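From: Muchen Fang
Date: Monday, April 30, 2018
Subject: Re: [handheld-rules] Draft 12, the "neutral start" clause
2 min read

On the Tuhiwai side, someone wrote:

> Clause 7 says both grippers must start empty and on the table.
> At Burel we start with them in the air and something already
> in the jaws. Are our 400 recordings now worthless?

Not worthless, merely non-compliant, a condition they share with most of what Skestetti has sent in and everything of mine before October.

I wrote clause 7, so I may as well be rude about it. It was meant to stop people beginning a take halfway through a grasp and leaving the poor reader to guess how the lid got there. It has mostly produced long arguments over what "on the table" means. I propose we swap it for this:

7a. A take may start with objects held, if the log names each object and the hand holding it.
7b. Cables run behind the wrist and stay out of the space between the jaws.
7c. Keep the work surface plain. Your mug is not a plain surface.
7d. See-through objects get their own tag. Of the 96 takes Tirketer rejected, most had something clear in them that the labeller had never spotted.

I know 7d is more typing. So is answering emails about 7d.

Objections within 12 days, please, and with replacement wording. "I don't like it" has been received from several of you already and is on file.

Muchen

List contact: the list owner | © handheld-rules list members | Back to top

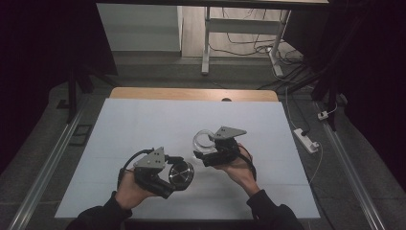 Held start under 7a: lid or disc in the left gripper, clear curved piece in the right.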